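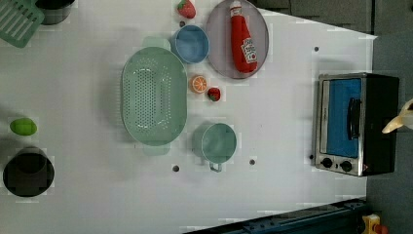 3. Collecting Demonstrations on the Kitchen Table

3.1 Why we stayed with a play kitchen

Before we get to the numbers, we would like to spend a little time on how the demonstrations were made, because in our experience this is the part of a paper that people write to us about afterward. Our earlier work with the Bedotik controller used wooden blocks, and blocks are kind to a beginner. They have flat sides, they sit where you put them, and a person steering the arm from a chair across the room can get away with being a little sloppy. Play food is much less forgiving. A toy strawberry is small and can roll, a bowl can tip if it is caught by the rim, and a ketchup bottle lying on a plate has to be approached from a sensible side or the plate comes along for the ride.

We also wanted a task that a newcomer would understand without a manual. Everyone who sat down at the Fundov station already knew what it means to move a piece of fruit from one spot to another, and that left us free to spend the training time on the controller itself.

3.2 Steering the arm

All demonstrations in this section were given by remote control. The operator holds a hand-sized input device, and its motion is passed to the wrist of the arm at a reduced scale, so that a broad, comfortable sweep of the hand becomes a smaller move at the table. A trigger under the index finger opens and closes the gripper. We tried guiding the arm directly by hand during the first weeks, and we were fond of it -- there is something very natural about taking hold of the machine and leading it -- but the operator's own arms kept getting into the overhead view, and the recordings were hard to learn from.

Operators watched the table through two views, one from directly overhead and one from a small camera at the wrist. Urmila Lodhi, who trained all of our operators, taught them to use the overhead view for the long reach and to switch their attention to the wrist view for the last stretch before a grasp. It sounds simple enough, and yet it took most people a good many tries before it became a habit.

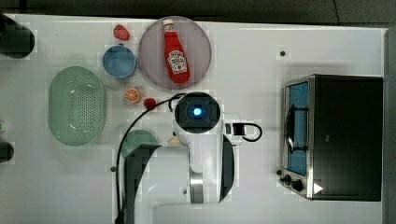
The switch matters because the arm hides part of its own workspace. When the wrist is out over the middle of the table, anything underneath it is partly or fully lost to the overhead camera, and an operator who has not looked at the wrist view in the meantime is working from memory. In our first batch of recordings, most failed grasps happened at just this point. We kept those recordings, marked them as failures, and return to them in Section 5.

3.3 What counts as one demonstration

A demonstration begins when the operator presses the start pedal and ends when the object has been released and the gripper has cleared it. Pauses are left in. We had a long and friendly argument about this with our partners at Sisodia, who would have liked to trim them, but a pause before a grasp often shows that the operator was lining something up, and we were reluctant to throw that away. 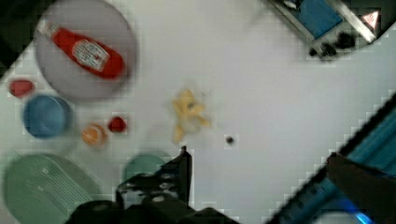
Blurred wrist images were kept as well. Fast travel across the table will smear the nearer objects, and a policy that has only ever seen crisp pictures tends to hesitate when it starts moving at full speed. After removing recordings with dropped signals, the set holds 1000 demonstrations from 21 operators, of which 633 were completed on the first grasp.

3.4 Holding on to an awkward shape

The toy banana deserves a few words of its own. Its peel is partly open, with short flaps that stick out to the sides, and a finger that closes on a flap gets a much weaker hold than one that closes on the body of the fruit.
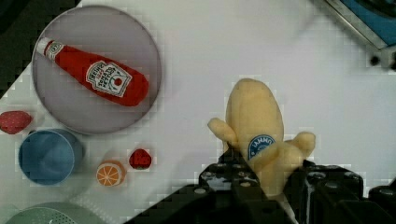
We asked operators to grip low, with a finger on each side, and to wait a moment before lifting. Those who did so dropped it less often, and they also told us they felt calmer about the rest of the move. For the policy trained on these recordings, which we call Kuvville, the low grip appeared early in training and stayed. The high grip over the flaps turned up now and then through the first 3000 updates and was rare afterward.

Figure 3. Remote-control demonstrations with play food, in overhead and wrist views.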